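4.2 The bench, the tape and the parts

Most studies of small-parts sorting describe the parts in loving detail and the table in one line, if at all. We did the same in our pilot and paid for it. Participants in the pilot were asked to say where on the bench a part had been left, and the answers ("toward the back," "sort of by the edge," "where you'd put a coffee") did not lend themselves to analysis. The work reported in this section was done on a surface that had been divided up beforehand, by hand, with blue masking tape.

The choice of tape over something more dignified was debated. Clostevska (the earlier of the two field guides we followed) recommends scribed lines, and the Stamatopoulos protocol calls for a printed mat. Scribed lines are permanent, and the bench was on loan. The printed mat arrived with a curl in it that no quantity of heavy books could persuade to leave, and brake parts placed on the curl slid off in a direction the protocol does not discuss. Masking tape lies flat, comes up again at the end of the year, and can be bought on the way to work. Its weakness is that it goes where the hand goes. A person laying a long strip across a table begins with great resolve and arrives at the far side with whatever line is left, and a strip that has been lifted and pressed down again keeps a small kink as a record of the argument.

We did not correct the kinks. An early proposal to pull up the worst strips and start over was dropped when the replacements turned out no straighter, and one of them was a good deal worse. Instead, position was recorded by square only. A part was scored as belonging to the square that held the larger share of it, and a part lying across a strip so evenly that two coders disagreed was given to a third coder, who was usually Leonidas Kyriakidis and who was usually busy. Of the 743 placements coded, 246 went to the third coder. That is a larger share than we had hoped for and says something about the habits of people who put things down.

The brown surface gave us less trouble. It is matte, a quality we came to value after a week with a glossy top on which every part appeared to be sitting on its own twin. Blue shows up well against it under the lab lights. Black does too, within limits: a dark part lying in a soft shadow is easier to lose than one would like, and coders were told to look twice before reporting a square as unoccupied.

The parts themselves came from the Kollar set, which was assembled for apprentice training and has the scuffed good nature of things that get handed around a lot. We used a small selection for the placement trials. The brake shoe is the part everyone recognizes and everyone puts down differently, its curve offering several stable ways to rest and no obviously correct one. The brake pad is the dull member of the group. It stays where it is left, and its scores were so consistent that we checked them for a copying error. The white plastic arc gave the coders the most to talk about. It follows a curve, as the shoe does, and participants often set the two near each other without being asked, which we had not designed for and could not afterward stop noticing (Figure 4). 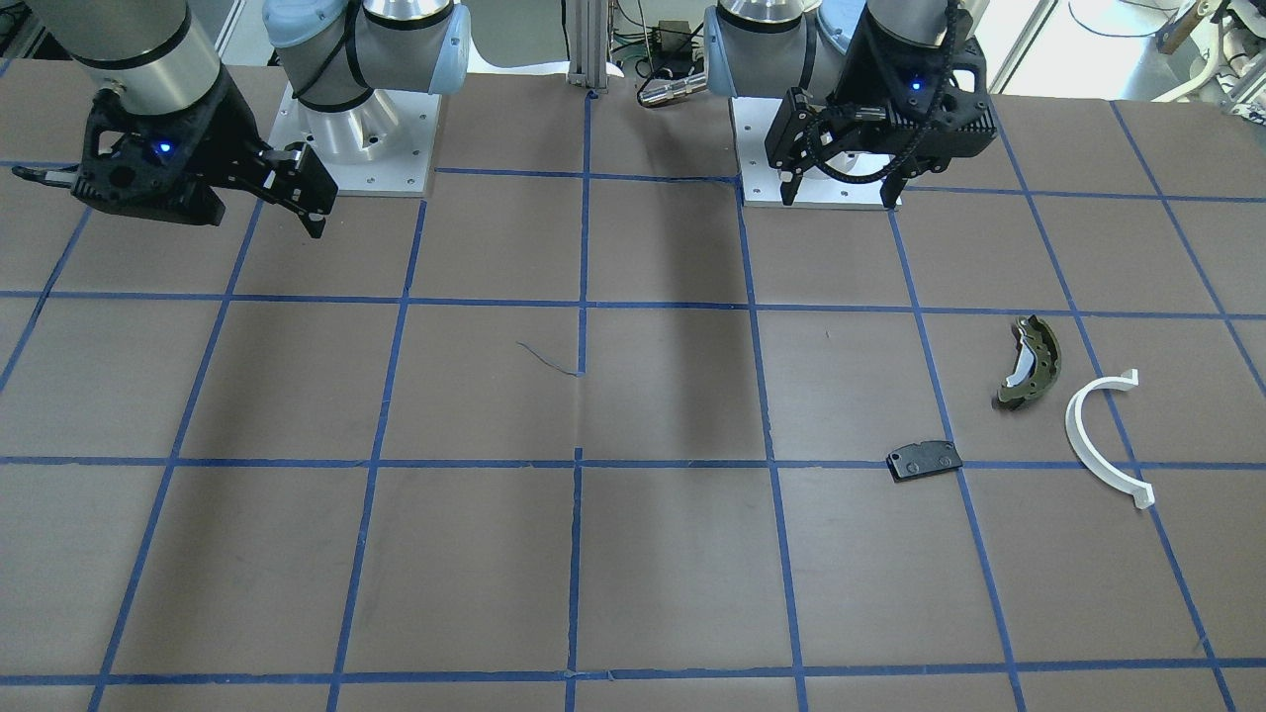
Figure 4. The taped bench, with the curved brake shoe, the white plastic arc and the black brake pad toward the right of the near half.

4.3 Scoring by square

Each placement was entered as a row and column reference, read from the near edge. The references were written on a paper key kept beside the coding sheet. Labels on the tape itself were tried and abandoned, as participants read them and began to develop favorites.

Agreement between the first two coders was lowest for the brake shoe. A curved object encloses some table without covering it, and the two coders differed on whether the space inside the curve ought to count. The rule adopted was that it does not: only surface under the part is part of the placement. The Rarkar handbook takes the opposite view, and our figures should not be set beside results scored by that method without recoding. We recoded 400 of our own placements the other way as a check. The order of the three parts, from most to least agreed upon, did not change. The brake pad remained first under both rules and continued to give us nothing to write about.

The wavy lines had less effect than reviewers of the pilot predicted. Disagreements gathered at the crossings, where four squares meet and a part can claim a little of each, and were no more frequent along the wavy strips than along the straight ones. The tape was left in place for the September trials described in Section 5.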